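Print room notebook, Tristudholm
July, second entry, started 14:00

Proof run for Hevonura issue 6, interior pages only. Cover is still with the colourist and is not covered in this entry.

Pages came in as layered files at 600 dpi line art over 300 dpi colour. Flattened one spread without trapping to see how bad the registration was on the old press. Magenta sits low and to the left, enough to leave a white sliver along the inside of every speech balloon that overlaps a dark background. Same direction as last time, so I have stopped blaming the paper.

Added a trap of 0.3 pt to the black plate and reran. Sliver gone on the balloons. Now visible on the caption boxes instead, where the fill is a flat yellow with no black under it. Caption boxes need their own setting. I have put them on a separate layer called CAP and left a note in the template. Please do not merge it back down.

Moiré check next. The tone sheets on pages 10 and 14 were scanned from the originals and not rebuilt, so the dot pattern is fighting the screen. At 45 degrees it shows as broad bands across the grey. At 30 it is finer but still there at arm's length. Descreening before conversion removes it and also softens the hatching on the coats, which the artist will notice. Left both versions in the job folder.

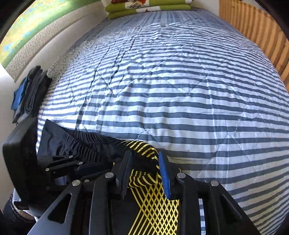

Switched to the Shek uncoated for the second half of the run. Dot gain is higher than on the coated sheet, around 6 per cent more in the midtones by the densitometer. Night pages close up badly. Pulled the curve down at the 50 per cent point and left the shadows alone – the blacks were already holding.

Lettering at the small size (the whispered lines) reads fine on both stocks. The reversed-out lettering does not. White on four-colour black fills in at the counters of a and e. Changed those panels to black plus a cyan underlay only, which is cleaner and slightly cooler in tone.

Trim: the Skoltadau guillotine is drifting again, low at the far end of the blade. Page numbers are safe. The sound effects that bleed off the outer edge are not, and two lost part of a letter. Asked for bleed to be extended on those pages.

To do before the next pull:
CAP layer trap value, to be settled
decision on 10 and 14 from editorial
blade to be squared
fresh curve saved as uncoated_B, old one kept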